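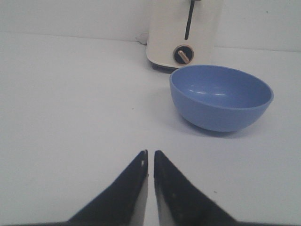
Blue bowls, white tables

I replaced the surface of my work table in August and have been meaning to write up the results. The old top was dark and oiled, with a grain that hid everything. The new one is smooth, flat and white. It hides nothing. A single crumb is visible from the doorway.

I consider this an improvement, with reservations. On the old top I wiped when I remembered to. On the new one I wipe when I see a speck, and I see a speck every time I sit down. The routine has settled at 2 passes: one with a dry cloth to lift the crumbs, one with a damp cloth and a drop of dish soap. Doing the damp pass first turns crumbs into paste and pushes it toward the wall, where the table meets it and where the paste stays.

That joint is the weak point. I ran a bead of Gillider sealant along it and it has held so far. The wall is not straight – few are – so the bead is wider at one end.

The second subject is bowls. Plastic is my choice for sorting and for dry ingredients. It is light, it does not ring when set down, and it survives a fall to a tile floor. The shape matters more than the material. I look for:

A base narrower than the rim, so that bowls nest.
A rim with some thickness, so that there is something to grip with damp fingers.
A matte finish, which shows fewer scratches than gloss.
A color that does not match the table.

The last item sounds trivial. I had 3 white bowls from Tollomby and on the new top I kept catching them with my elbow. Blue solved it. Very little food is blue, so you can also see at a glance whether a bowl has been emptied properly. Rice shows up well, and so does flour.

Bethel Kahsay wrote in after the last post to ask whether plastic holds smells. It does, if you leave onion in it overnight. A paste of baking soda and water, left on for an hour, removes most of it. Turmeric is another matter and I keep a steel bowl for that.

Next I need to deal with the shelf above the sink, which sags in the middle. I have the brackets but not the right screws.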